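Compte rendu de visite - Présentation du kit bimanuel Pan, site de Trurkbridge

Visite effectuée le 10 juillet 2026 à l'invitation de la société Deteo
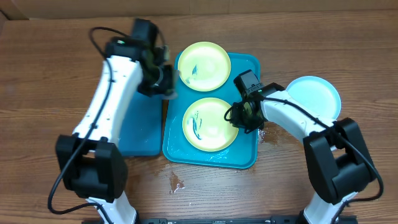
La société Deteo commercialise depuis l'an dernier un kit d'automatisation destiné aux laveries de restauration collective et aux établissements d'enseignement technique. Le produit, dénommé Pan, comprend deux bras articulés, leur rail de fixation, le logiciel de commande et un poste d'apprentissage par démonstration. La délégation a été reçue par M. Zeyu Kong, responsable des applications, qui a conduit la visite et répondu aux questions. Le poste de démonstration était installé sur une table en bois, les deux bras fixés au rail noir qui en longe le bord. La tâche retenue portait sur la manipulation de vaisselle : deux assiettes jaune pâle portant des traces de couleur sarcelle foncé, disposées dans un plateau, et une assiette bleu clair posée à droite. Le plan de travail était mouillé par endroits, point sur lequel nous revenons plus loin.

Présentation de l'offre

Le kit est proposé en deux formules. La première, dite d'évaluation, consiste en une mise à disposition de 43 jours, assortie d'une formation sur site. La seconde correspond à l'acquisition définitive, avec un contrat de maintenance distinct. Le fournisseur indique que la bibliothèque livrée avec le logiciel réunit 1 167 démonstrations enregistrées, auxquelles l'établissement peut ajouter les siennes. La reprise d'une tâche dans un nouvel environnement demanderait, selon M. Kong, un minimum de 15 démonstrations supplémentaires. Ce chiffre n'a pas pu être vérifié au cours de la visite.

Observations de la délégation

La construction des bras est simple et lisible. Les segments en plastique blanc et les boîtiers moteurs noirs restent accessibles, ce qui devrait faciliter le remplacement d'une pièce par un agent de maintenance formé. Les câbles, en revanche, courent à l'extérieur des segments et forment des boucles au-dessus des bras. Dans une laverie en exploitation, cette disposition appelle un gainage - le fournisseur en a convenu et annonce une version protégée pour le mois de septembre.

La présence d'eau à proximité immédiate du matériel constitue notre principale réserve. Une flaque se trouvait sur la table, entre les deux bras, et une zone humide plus réduite à droite du plateau. La documentation remise ne précise pas l'indice de protection des articulations. Nous avons demandé que cette information soit communiquée par écrit avant tout engagement.

Logiciel et services associés

L'interface, développée par le partenaire Drendness, est disponible en français et en anglais. L'enregistrement d'une démonstration, son contrôle et son rejet éventuel s'effectuent depuis un même écran. L'export des données est inclus dans les deux formules, dans la limite de 2 000 séquences par établissement. Au-delà, une tarification complémentaire s'applique - son barème sera joint à l'offre définitive.

Suites à donner

La délégation propose de retenir la formule d'évaluation pour un seul poste, sous réserve de la réception des éléments techniques demandés. L'essai porterait sur de la vaisselle en service dans nos propres locaux. Le présent compte rendu est transmis à la direction des moyens généraux et au service de prévention des risques.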